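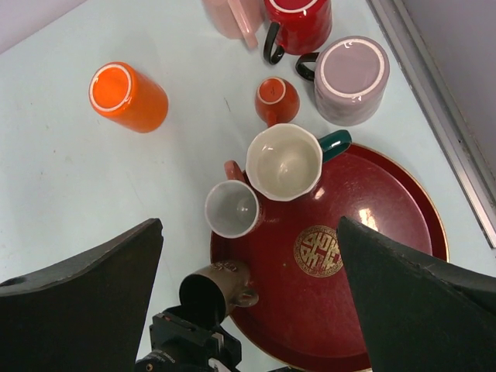

Home Gallery Bench notes Links Older posts

Mugs, cups and two sets of fingers

June 1, 2023

I've been promising to put some pictures up from the gripper comparison for ages, and I've finally got round to it. If you only came for the pictures, scroll away, I won't be offended! If you want the chatter as well, put the kettle on.

The short version is that I had two sets of fingers to try on the same arm, the Gellby ones that came with the gripper and the longer Primurus ones that Fatos Hoxha talked me into buying. (Fatos also sold me my first controller, years ago, so I should know better by now.) The arm is the same old Erno, the controller is the Stojanovska box with the noisy fan, and I kept the wrist camera where it was for both sets so that I could compare the views fairly. The job was the one I always fall back on, picking up crockery and putting it down somewhere else. I like cups for this. They're round until you get to the handle, the glaze is slippery, and you find out very quickly if you've squeezed in the wrong place.

The plan was 100 picks with each set. I did all of the Gellby ones in April and then got distracted by a loose connector on the controller, so the Primurus half had to wait. Same table, same lights, same cups, at least as far as I could manage it. One of the original mugs had gone back to work with my sister by then and I had to swap in another. I don't think it changed much, but I've marked those rows in the spreadsheet in case anybody wants to argue.

The table

I never line the cups up neatly. Some go upright and some go upside down, and the handles point wherever they happen to point. The red tray with the gold medallion in the middle is my favourite thing on the table and also the most annoying, as it's glossy and throws a bright highlight straight back at the camera. I did try turning the exposure down, and then the insides of the darker mugs just went to black soup, so I put it back up and lived with the glare. The brown metallic mug is a good test for that. Tip it on its side and the mouth is so dark that my edge finder gives up and draws its line somewhere across the handle.

The tray rim was trouble for the Gellby fingers too. They're short and wide, lovely on an open table, but if a cup is sitting close to the rim the tips meet the rim first and the whole tray goes for a little walk. The Primurus ones taper, so they'll go down into a gap that the others can't, and I noticed the difference straight away. I'd been blaming my approach angle for months!

What they don't do so well is wide things. The big mugs are right on the limit of how far this gripper opens, and with the longer fingers any error at the wrist gets bigger by the time it reaches the tips. I had 18 drops in all and most of them were the wide mugs. No breakages, thanks to the foam mat on the floor, though one of them rolled a surprisingly long way under the bookcase.

Upside down

Cups that are standing on their rims are a different game. There's no opening to put a finger into, so you have to come in from the sides, and most of mine get wider towards the rim, so the fingers slide up the slope if you close too high. Go low and you're fine. I also like the faceted ones for this, because if a finger lands flat on a facet the cup sits still, and if it lands on the ridge between two of them you can get a twist as the grip closes. I've got the closing speed set well down now, 600 on the controller's own scale (it goes up to 1000, and I have no idea what the units are, the manual just says "speed"). Slower than that and I get bored.

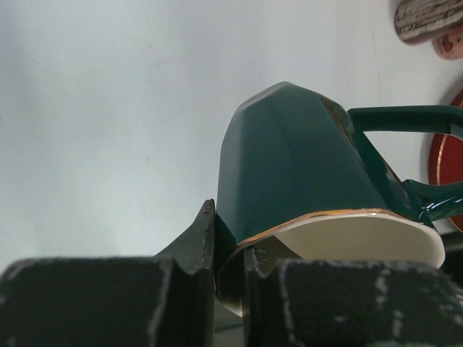 Dark green cup with the gold rim, held upside down. I love those facets, and the left fingertip is right up against the rim.

A few odds and ends for anyone trying the same thing:

The wrist camera sits very close to the fingers, so they take up a huge part of the view with either set. I used to crop them out before looking at anything. I've stopped doing that, as it's really handy to see where the tips are touching when I go back through a bad grip.

Black fingers show every scuff. If that bothers you, you're in the wrong hobby.

Handles! I still haven't got a good rule for handles. If the handle is out to one side, the grip across the body is easy enough, and then I have to remember that it's sticking out there when I put the cup down next to another one. The arm certainly won't remember. I've started adding a bit of extra space on the handle side by hand, and it's slow but I get fewer clinks.

Which set am I keeping on? The Primurus ones, for crockery anyway. I'll swap the Gellby ones back for boxes and books, where a wide flat pad is much nicer, and swapping takes me a few minutes now that I've stopped losing the little screws. Fatos wants me to try a soft fingertip cover next and says it'll sort out the slipping on the glaze. I've asked to borrow one before I hand over any money this time.

The spreadsheet will go up on the Bench notes page once I've tidied the column names.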